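Slow hands make better teachers

13 July 2023

I have spent most of this year teaching a robot to clear up a kitchen. I don't write the code. I hold the controls, the robot's two arms copy what I do, and the recording goes to the people who train the model. At Prornotcombe we do this mostly in simulation, in made-up rooms with made-up crockery, and my view is that we are too proud of how fast we do it.

Every session ends with a count. My best day was 144 demonstrations. The office liked that number and so did I, until I sat down and watched 20 of them in a row.
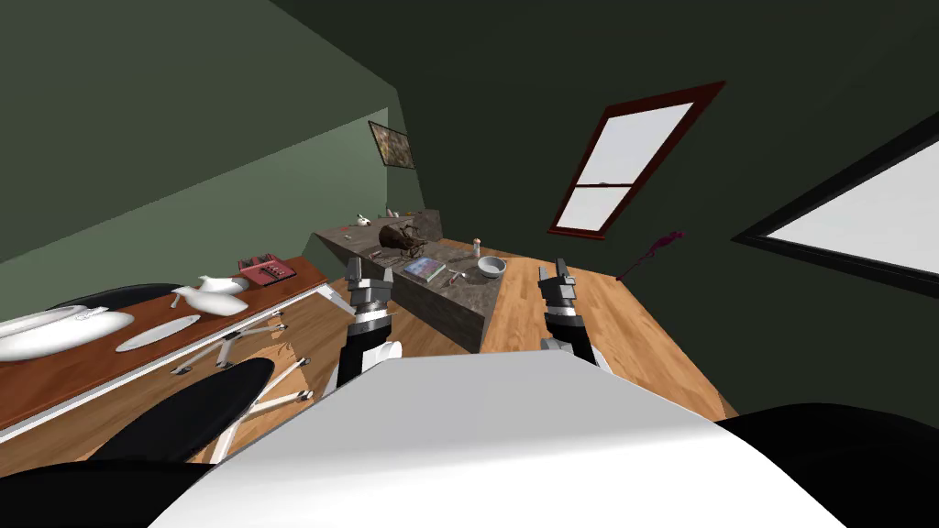

A person in a hurry cuts corners with their whole body. You come in at a bad angle, bump the thing you want, fix it with a flick of the wrist and carry on. In your own kitchen that's fine. You know why you flicked. The robot gets only the movement, and it learns the flick as part of picking up a fork.

The Skuvia set we finished in December had 1,243 demonstrations in it. When we trained on all of it, the arms hovered and twitched before nearly every grasp. We had taught them our nerves. I would sooner have had a third as many, done by someone who stopped, lined up the fingers, opened them wide enough and closed them once.

The usual answer is that variety matters, and a robot that never sees a mistake won't know how to get out of one. I agree with that. But a mistake you show on purpose, with a clear recovery, is worth keeping. A mistake made at half past four with a sore thumb should be thrown out, and the person who made it should be the one allowed to throw it out. At the moment we have to ask.

I'd also pay by the hour and stop posting the counts on the wall. 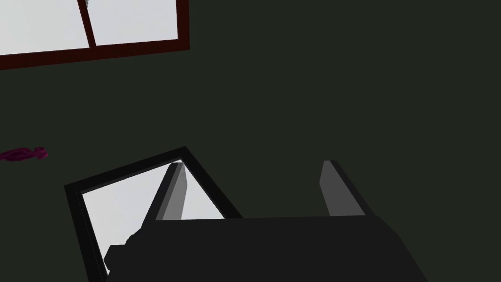

Rajitha Hettiarachchi read a draft of this and disagreed with a fair bit of it. Her view is that slow demonstrations bring their own trouble, as the model picks up long pauses and then sits there doing nothing, and she has spent more hours trimming dead time than she ever spent on twitches. She would keep the counts but take the names off them.

I could live with that. The pauses are a fair point too, and I've been guilty of them. Still, a pause can be trimmed afterwards by somebody at a desk, and I don't know how you trim a bad grip.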